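# Rallilside allotment and orchard project: where we've got to

2021-09-14

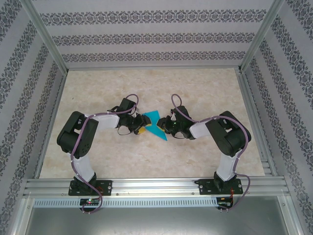 *Two arms on a rail, with a yellow object at the left-hand gripper.*

Hello again, and thank you for the patience over the summer! I know the last report went to you in March, so there's a fair bit to catch up on.

The big news is that the orchard is in. We planted 101 trees along the Trornley side, mostly apples and plums with a few quinces tucked in by the wall (my idea, and I'll take the blame if they sulk). Two of the plums died in the dry spell and the nursery has agreed to replace them this winter at no charge. Everything else has put on decent growth, though the deer guards on the lower row need redoing before the leaves come down. I bought the cheap ones. Lesson learned.

The allotments are a slower story. All the plots nearest the gate are let and looking lovely – beans everywhere, and somebody's dahlias are the size of dinner plates – but the bottom corner is still too boggy to hand over. Balteck came out to look at the drainage and reckon we need a proper land drain run down to the ditch, which wasn't in the original budget. Their quote is £541. I'd like to pay for it out of the path money, as the path came in under what we'd set aside, but I do need your say-so before I book them.

Open day was a joy. We had almost 200 people through the gate, the cake ran out before lunch, and the waiting list has grown a good deal longer as a result. The Stojanović bakery lent us their gazebo and has offered it again for the apple pressing.

Still to do before winter:

- land drain (waiting on you)
- new deer guards on the lower row
- mulch the whole orchard
- fix the standpipe by the compost bays, which drips

I had hoped to send the soil test results with this but the lab is behind, so they'll follow on separately. The receipts are in the usual folder. Shout if you can't find the one for the tree stakes, I filed it in a hurry.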